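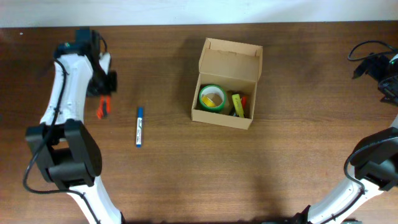 ## Review: The Jerport Councils, in two volumes (Đorđević Press)

The Jerport Councils is a history of the women who stood for local government in one mid-sized port town, from the first candidate to the present council. Volume one is 416 pages and volume two is a good deal shorter. They're sold together for $56 in paperback. I bought mine from the Ivthorpe bookshop in August and read both over the following few weeks, mostly on the train.

I read a lot of political biography, and most of what gets published in this country is about prime ministers and premiers, or people who nearly were. Local government hardly gets a look in. If a councillor appears at all, she's on page 12 of somebody else's book, doing the job she had before the one that counted. In this set the council is the job that counted, and for most of these women it was the only one they ever ran for.

### What's in it

The authors recorded interviews with over 280 people, including former councillors, candidates who lost, council staff and a fair few husbands and children. Volume one is arranged by election and volume two by subject: rates, roads, the library, the pool, the amalgamation fight, child care.

I thought that would mean a lot of repetition, and there's some. The amalgamation meeting in the town hall turns up in both volumes at nearly full length. But the split mostly works. By the time you get to the library chapter in volume two you know who sat where and who wasn't speaking to whom, and the authors don't stop to remind you.

The best part of volume one is the long middle section on the first term in which more than one woman sat on council. Until then the single woman member had been put on the parks and baths committee as a matter of course. When there were two they were both put on parks and baths. One of them spent the term learning the drainage budget line by line, and then moved an amendment to it that passed. The authors give this eleven pages, with most of the debate quoted from the minutes. I enjoyed every one of them, though I accept that drainage isn't for everyone.

The chapter on losing candidates is also very good. Some women stood four or five times without getting in. They talk plainly about what it cost in money and leave from work, and about handing out how-to-vote cards in the rain beside a man who'd told them the week before that he'd be voting for them. One says she kept standing mainly so the sitting member would have to turn up to the candidates' forum.

### What could be better

The writing is uneven. You can tell there was more than one author. The election chapters are brisk and the subject chapters tend to start with two or three pages of background that could have gone in a footnote. The rates chapter has a potted history of land valuation that I skipped and didn't miss.

The coverage of Aboriginal women in the town is thin until the last quarter of volume two. The introduction admits that several families declined to be interviewed, and fair enough, but the written sources are there and are barely used in the earlier chapters. When the subject does come up, in the section on the housing cooperative, it's some of the strongest material in the set. It should have started 300 pages sooner.

The index is poor. It lists people by surname only, and there are at least three families in the book with several members on and off council. I ended up pencilling my own notes inside the back cover.

There aren't many photos, and those there are have been grouped in the centre of each volume with short captions. I'd have liked more of the campaign leaflets. The few that are reproduced are too small to read without holding the page up to a lamp.

### Paperback or ebook

I also tried the ebook, which Đorđević sells through the Plusasis reading app. The text is the same and search makes up for the index — if you think you'll use these books for reference, that's a real point in its favour. The tables of election results don't fit on a phone screen, though, and the app kept taking me back to the start of the chapter when I tapped a footnote. On a tablet it was fine.

The paperbacks are well made. The spine of volume one has creased but nothing has come loose, and it got carried about in a bag with my lunch. The type is a comfortable size. The paper is on the thin side and highlighter goes straight through.

### Who it's for

If you've ever sat through a council meeting on purpose, buy it. It would also suit anyone thinking of standing, as the chapters on campaigning are practical and don't pretend it's cheap or quick. For a book group I'd set volume two and pick three or four chapters, as the whole thing is too much for a month. Start with the pool chapter, which stands on its own and is the funniest.

If you want a single life told from beginning to end, these aren't the books for you. People come in, serve a term or two, and go back to the shop or the school, and quite often you don't hear what became of them.

Four stars out of five. I'd go higher for a second edition with a proper index.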